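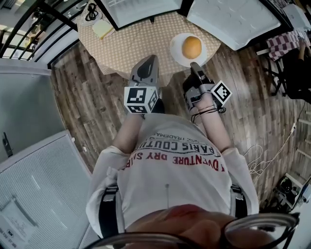 FLULLHAM, July 15, 2022 – Gitevton, maker of table linens for people who own one small table and have made their peace with it, today announced the Brurkuna Round, a tablecloth cut for round tables of the size usually found in apartments, breakfast corners and the part of the living room that gets called the dining room when guests are due.

The Brurkuna Round goes on sale today in the company's Flullham store and through its mail-order catalog. It comes in 2 sizes and one pattern, a small brown dot on beige. Customers who would prefer a different pattern are invited to write in. Many already have.

Gitevton has sold square tablecloths for 30 years, during which time it has received a steady flow of letters from owners of round tables. The letters tend to make the same point, which is that a square cloth on a small round table leaves four corners hanging at knee height, where they are sat on, stood on by dogs and closed in drawers. The company replied to these letters by recommending clips. It now accepts that clips were not what people were asking for.

"We took our time," the company said in a statement. "We would like to say we were perfecting the circle, but mostly we had a lot of square ones left."

Work on the new cloth began in earnest last winter, when Gitevton asked 40 households in and around Flullham to live with a sample and keep a diary of what happened on it. The diaries make for humbling reading. Very few record a dinner. They record mail, keys, chargers, half a crossword, a screwdriver that stayed until spring, and a single piece of fruit on a plate that several households admitted was there mainly to make the table look cared for. One diary consists entirely of the word "laptop."

The design team took the hint. The hem is flat, so a cup set down near the edge stays level. The weave is tight enough that a plate slides when pushed and stays put when it isn't. The dots are small and close together, a choice the company describes as decorative and the diaries describe as good for hiding coffee.

Beige was the subject of some debate. Early samples included a white cloth, withdrawn after a weekend, and a deep green one that was liked by everyone and bought, in a trial sale in May, by two people. Beige sold out by lunch. Gitevton draws no conclusions from this and has ordered more beige.

The cloths are sewn at the Gashi workshop on the north side of Flullham, which has made the company's napkins for years and had to buy a larger cutting table for the job. The cutting table is rectangular. The first run is limited to 400 pieces, each folded by hand and packed in a plain paper sleeve with washing directions on the back. The directions are short: warm wash, low iron, no bleach. A longer version exists and can be mailed on request, though so far there has been no demand.

Anyone who bought a square Gitevton cloth for a round table may bring it to the Flullham store before the first run sells out and trade it toward a Brurkuna Round. Stains will not be held against it. Clips may be kept.

Measuring help is available at the store counter and by phone. Callers should have the width of the table ready, taken straight across the middle, and should clear the table before measuring it. The company understands that this second step may take most of an evening.

About Gitevton

Gitevton makes tablecloths, napkins and dish towels for everyday use. It is based in Flullham, where it runs one store with a large window and very little parking. The company also makes a table runner, which it continues to believe in.

Press contact: Gitevton Press Desk, Flullham. Fabric swatches are available to reporters on request, in beige.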